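Geleck opens second bridal shop in Lodhi

Thu 23 December – Geleck, the family-run wedding outfitter, will open its second shop in March, on Nalalier Street in Lodhi. The new shop will stock 70 gowns in sizes up to 29, along with veils, shoes and suits for hire.
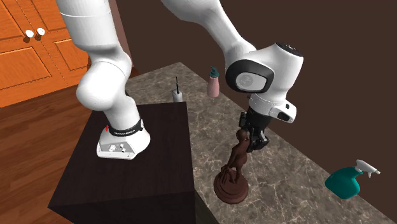

Fittings will be by appointment, six days a week, from 11 in the morning. Alterations are done on the premises – hems, sleeves and bustles are included in the price of any gown.

The Clomero range of plain silk dresses, so far sold only at the first shop, will be available at both. Geleck has dressed over 2000 brides.

Appointments for the opening month can be booked now by phone or at the existing shop.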